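Section 4. Storing and Labeling Leftover Paint

This section of the Hamton home upkeep guide covers what to do with paint once the walls are finished. Most advice on the subject comes from people who sell paint or storage tubs, so read it with that in mind, this guide included.

4.1 Before you start

Decide whether the paint is worth keeping at all. A quart in a color you plan to live with, yes. The last inch of a ceiling white that any store can sell you tomorrow, probably no. Fillard and Ichikawa both print a shelf life on their cans. Treat that as a best case. It assumes a sealed can in a steady temperature, and few garages offer one.

CAUTION: These steps are for water-based paint only. Oil-based paint and anything with a solvent in it stays in the can it came in.

4.2 Moving paint to a smaller tub

1. Stir the paint for a full two minutes. Shaking is quicker but fills it with bubbles.
2. Strain it through a mesh cone into a clean plastic tub with a tight lid. Pick a tub the paint will nearly fill.
3. Leave a small gap at the top, no more than half an inch.
4. Wipe the rim with a damp rag. Dried paint on the rim ruins more lids than age does.
5. Press the lid down by hand, working around the edge. Do not use a hammer on plastic.

NOTE: You may have read that tubs should be stored upside down so the paint seals the lid. We tried it with 8 tubs over one winter. Two leaked and the rest were no better than the upright ones. Store them upright.

4.3 Labeling

1. Write the brand, color code, sheen, room and month on the label. "Hall, April" is not enough if you have ever painted the hall twice.
2. Use a paint marker. Ballpoint fades, and so do most pens sold as permanent.
3. Put one label on the end and a second on the side.

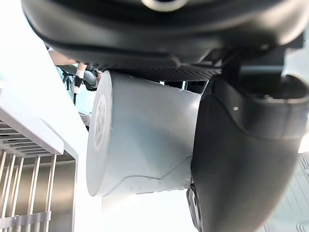 Ladan Ebrahimi wrote in to disagree with step 3: "One label is plenty if you keep a list. I have 26 tubs on a shelf in Fornley, each with a number on the lid and nothing else, and the list is taped inside the cupboard door. Side labels peel within a year."

Fair enough on the peeling. We still don't trust the list. Lids get swapped during cleaning, and then the numbers are wrong with no way to check them. If you prefer numbers, write the same one on the tub itself.

4.4 Checking stored paint

1. Open each tub once a year and smell it. A sour smell means it has spoiled. Additives sold to revive it have not impressed us.
2. Lift off any skin in one piece. Do not stir it in.
3. Brush a patch on scrap card and let it dry overnight before judging the color.

CAUTION: Paint that has frozen and turned lumpy will not recover. Ask your local waste site how it wants leftover paint brought in.

For touch-up work, go to Section 5.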